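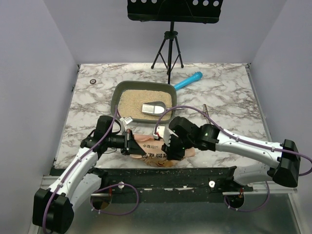 Tray, scoop and a bag of tofu litter on the marble top.

The owner of Dodach, a small cat-sitting business in Niltenness, has strong views on litter and has been waiting some years to be asked for them. "People will talk for an hour about food," she says. "Mention the other end and they remember an appointment."

She has cleaned trays in 92 homes since she started in March, and claims she can judge a household by its scoop. Metal is her preference. "Plastic ones bend, and then you're flicking things. I had one go behind a radiator."

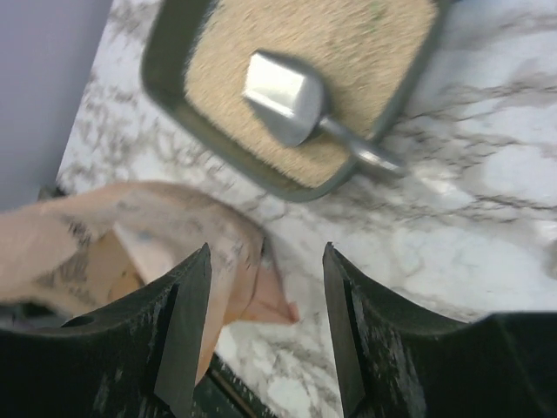
A plain grey tray suits her well enough, provided the rim is raised and the corners are rounded - square ones, she says, are where litter goes to retire. She fills it deep enough for a proper dig and leaves the scoop lying on top until she has finished with the bag.

Her own cat was less easily persuaded by tofu litter. "He sat in it and stared at me for a whole evening. I apologised to him in the end."

Does she ever tire of it? She thinks for a moment. "I used to work in lettings," she says, and goes off to wash her hands.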